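Preparing a Home for an Older Relative's Return from Rehabilitation
Household Tips from the Oakley Center for Family Caregivers

The discharge of an older adult from a rehabilitation facility is often arranged on short notice. Families may learn on a Thursday afternoon that a parent or spouse will be home before the weekend is over. The following tips are intended to help households prepare the rooms that will be used most during the first weeks. They do not replace the written instructions provided by the discharging facility.

Before the Day of Arrival

Ask the discharge planner for the list of equipment that will be needed at home, and confirm who is responsible for ordering each item. Walkers, raised toilet seats and shower chairs are sometimes supplied by different companies on different schedules. Residents of Drevska and Gulier may borrow certain items from the Oakley loan closet, which is open until 2 p.m. Items are issued without charge and must be returned clean.

Measure doorways with the door open, from the face of the door to the opposite stop. The bathroom doorway is usually the narrowest in the house. Where a walker will not pass, offset hinges can provide additional clearance without any change to the door frame.

Floors and Walking Routes

Walk the route from bed to bathroom, and from bathroom to kitchen, at the pace the returning relative is expected to use. Small throw rugs should be taken up and stored. Larger rugs may remain if every edge lies flat and is secured with double-sided rug tape. Extension cords should run along the wall and never beneath a rug.

Hard floors should be swept before they are mopped. Use a well-wrung mop and a cleaner that leaves no film. Wax and oil-based polishes should be avoided on any surface where a walker or cane will be used. Rubber tips on canes and walkers wear down and should be replaced when the tread is no longer visible.

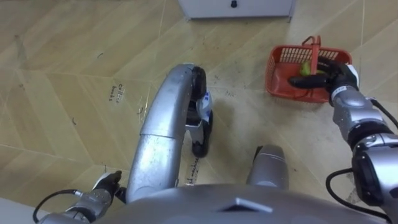
Tile floor with a wood-grain pattern and a red plastic basket.

Baskets, step stools and pet dishes should be assigned a fixed place away from the walking route. A person using a walker has a limited view of the floor directly ahead, and items that other members of the household step over without thought may present a serious obstacle.

Lighting

Place a lamp within reach of the bed, with a switch that can be operated while lying down. Plug-in night lights with a sensor are suitable for hallways. Replace dim bulbs over stairs and at the entrance, and check that a switch is available at both the top and the bottom of each staircase.

The Kitchen

Move everyday dishes, one saucepan and the most frequently used foods to shelves between hip and shoulder height. Heavy items belong on the counter. Large jars and bottles may be divided into smaller containers — a quart of milk is considerably easier to manage than a gallon. Containers should be labeled in dark, block letters with the contents and the date of opening.

Medications

Bring all bottles in the house to one table and compare them with the discharge list. Medicines that no longer appear on the list should be set apart and discussed with the pharmacist before disposal. Keep one current copy of the list on the refrigerator and a second in the relative's wallet or handbag.

Papers and Telephone Numbers

Keep discharge papers, insurance cards and appointment notices in a single folder. Post emergency contacts beside the telephone in large print. Families who live at a distance may wish to leave a key with a neighbor or install a lockbox, and to give the code to the home care agency in writing.

Further Assistance

Chelsea Dawber, home safety coordinator, conducts household visits in the Jisard district. Some 239 homes were visited under the program last year. A visit may be requested by either the older adult or a family member. The office also holds a drop-in session each Saturday at 9 a.m., where printed copies of this page are available in large type.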